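Bottled Tea at Home: Your Questions, Answered
by Ikhsan Pillai
319 shares | 15 comments

I get a lot of mail about tea in bottles, and I love every bit of it! So on 22nd October I sat down with a big glass and wrote out proper answers to the ones that come up most.

Does a darker tea mean a stronger tea?

Not always. Color depends on the leaf, the water and how long it steeped, and a pale oolong can keep you up later than a nearly black roast. Go by the label if caffeine bothers you. 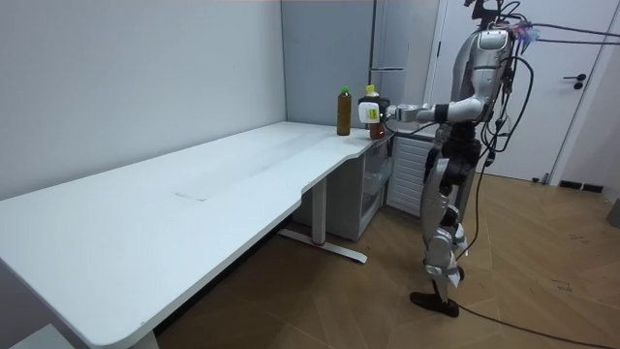
Yellow cap and green cap, with the darker drink under the green.

How long will an opened bottle keep?

Follow the label first. At my house an unsweetened one goes in the fridge right away and is gone by the next day – milk teas I finish the same afternoon, and I'm fussy about it. If it smells sour or fizzes when it shouldn't, pour it out. 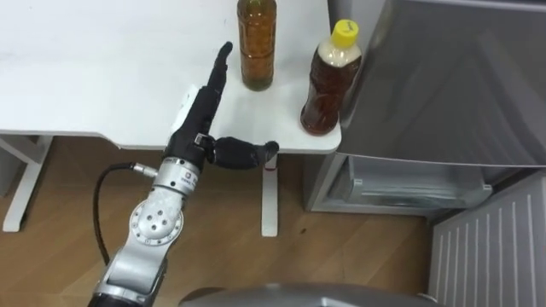
Brown tea on a white table.

Can I make my own and bottle it?

Please do! Steep your leaves in cold water overnight in the fridge, strain them well (twice, if you use a dusty blend like my beloved Bangash), and fill clean bottles right to the shoulder. Drink it within a couple of days. I gave up on hot brewing for this years ago, after one too many cloudy batches.

Why did my tea go cloudy?

Strong black tea often does that when it cools quickly. It's harmless, and a splash of hot water will usually clear it.

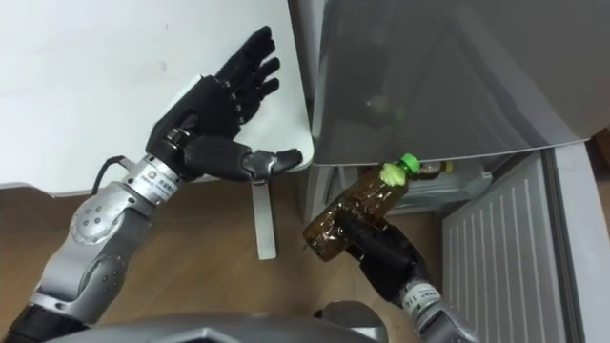 Clear plastic lets the brown show through.

Can I reuse the bottles?

Thin plastic is hard to clean well around the neck, so I rinse mine and recycle them. For home brew I keep a few glass ones with wide mouths, and a long brush by the sink.

366 likes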